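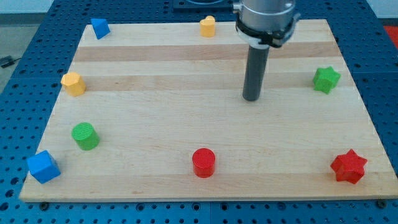 Page last changed: October

About Windutow

Windutow dries, conditions and measures timber. We work from one site at Stedthorpe, on the old goods yard side of the river, and take in hardwood and softwood from joiners, furniture makers, stair builders, instrument makers and anyone else who needs boards at a known moisture content. We do not fell, saw or sell timber. Everything in the sheds belongs to a customer and leaves again with a drying record.

The company was set up by Danilo Soriano, who had spent his working life until then in a flooring mill and had become tired of floors that cupped after they were laid. He still runs the site and signs the drying schedules. Most of what follows was written by him and has been corrected by whoever found a mistake in it.

What drying involves

Green timber holds water in two places. Free water sits in the cell cavities and leaves first. Its removal changes the weight of a board but hardly changes its size. Bound water is held in the cell walls, and once the free water has gone and the bound water starts to leave, the board shrinks. The point between these stages is called fibre saturation. It differs a little between species and is not a sharp line in any real board, where the outside will be well below it while the middle is still above.

Shrinkage is uneven by direction. A board moves most along the growth rings, less across them, and so little along its length that most joiners ignore it. A flat-sawn board will therefore tend to cup and a quarter-sawn board will mainly get thinner and narrower. Drying does not remove this behaviour. A dry board goes on taking up and giving off moisture with the air for as long as it exists, and the purpose of our work is to bring it close to the level at which it will settle in use.

That level depends on the building. Timber for a heated house wants to be drier than timber for a church, and timber for a porch or boathouse wants to be wetter than either. We ask for the intended use on the booking form. If the form is left blank we hold the load in the air shed until we have an answer.

The site

There are 2 kilns. Kiln A is a conventional heat and vent chamber with reversible fans, used for softwood and the easier hardwoods. Kiln B is a dehumidifier kiln. It is slower and runs cooler, and is used for oak, thick stock and any load with a mixed history. We added it when it became plain that oak customers were being asked to accept too much surface checking from Kiln A.

The air shed is open on the long sides, with slatted boards that can be closed when the wind is strong or the sun is low. Loads are stacked on bearers off a concrete floor. Stickers are placed directly above one another, at closer centres for thin boards, and the top of each stack is weighted. Most hardwood spends a period here before it goes near a kiln. For thick oak that period can be long, and customers who have not bought green oak before should read the section on booking first.

The conditioning room is insulated and kept at a steady temperature and humidity. Kilned boards rest in it so that the difference between shell and core can even out. Small customers sometimes ask us to skip this stage. We will do so in writing only, and the drying record will show it.

The measuring room holds the oven, the balances and the reference meters. It is the only heated room on the site apart from the office and is kept clear of boots and flasks for that reason.

How we measure

The reference method is oven drying. A section is cut from a sample board, away from the end, weighed at once, dried until its weight is constant, and weighed again. Moisture content is the lost weight divided by the dry weight. The method is slow and destroys the sample, but it has no species correction and does not care who is holding the instrument.

Day-to-day readings are taken with pin meters that measure electrical resistance. They are quick, and good enough within their working range if corrected for species and temperature. Above fibre saturation they are poor, and we do not quote from them. Insulated pins are used to read shell and core separately. Pinless meters are used for sorting incoming loads and for nothing else.

Each kiln load carries sample boards, placed where they can be reached without unstacking. Their weights are entered in Dizon, our load log. Dizon began as a ruled book and is now a database with the same columns in the same order -- Danilo would not have it otherwise. It holds the species, thickness, source, position in the stack, every reading, every change of schedule and the initials of the person who made it. A customer may ask for the Dizon sheet for any load at any time, including loads collected years ago.

Case hardening is checked with prong tests. A slice is cut across the board and slotted to leave two prongs. If they bend inwards the shell is in tension and the load goes back for a further conditioning treatment. If they stay straight, the load is released. If they bend outwards we have overdone the treatment and will say so.

The Galari trial

Galari is the name of a low-temperature schedule we worked out for ash, beech and sycamore, where the usual complaint is colour and not splitting. Pale timber dried slowly in warm, damp air tends to go grey or pinkish through the thickness. It can also show sticker marks that do not plane out. The Galari schedule keeps the early stage cool and the air moving quickly, holds the humidity lower than a book schedule would at that point, and brings the temperature up only after the free water has gone.

The trial used 200 boards, matched in pairs from the same logs, with one of each pair dried on our old schedule and the other on Galari. After planing, 88 of the old-schedule boards showed visible stain or sticker marking. On the Galari side it was 5. End checking was slightly worse under Galari, and all boards on that schedule are now end-sealed on arrival. The trial covered one season's logs from a small area, so we make no claim for other species or for timber that has stood in the log over a summer.

The full sheets can be read in the office. We have not put them on this site because they are long and the handwriting is variable.

Booking a load

Ring before you bring anything. Kiln space is allotted by species and thickness, and a small load may wait until there are others like it. We do not mix species in a kiln, except for ash and sycamore of the same thickness with the consent of both owners.

Boards should arrive sawn square-edged or through-and-through, of even thickness, and free of metal. Waney edge is accepted. Bark is not, as it holds water and shelters beetle. Mark each board with its owner's name in wax crayon on the face; paper labels come off in the air shed. Unloading is by forklift at the east door between 8 am and 3 pm.

Charges are by volume and drying class. Storage is charged after the release date on the record. Losses from natural defects, such as shake already present in the log, are the owner's. Losses from a wrong schedule are ours and are settled at the price the owner paid for the timber.

Checks and visits

Joiners who only want readings can bring boards to the measuring room by arrangement. A meter check takes a few minutes, an oven test takes until the following day at the earliest. We can also read timber on site, including floors before and after laying, and will report the screed and air readings alongside. We do not act for either side in a dispute, but we will give the same sheet to both.

College groups are welcome outside the autumn intake period. Visitors see the air shed, one kiln if it is standing open, and the measuring room. Stout shoes are needed. There is no parking for coaches at the yard gate and drivers should use the lane behind the weighbridge.

Working here

We take on trainees when a place comes up. The first months are spent stacking, as most drying faults we see begin with a badly placed sticker. After that a trainee learns the oven method, then the meters, then the schedules. Vacancies are pinned up in the office and listed on this site -- there are none at present.

14 shares | 3 comments

Windutow, The Goods Yard, Stedthorpe | Contact the office | Copyright Windutow | Back to top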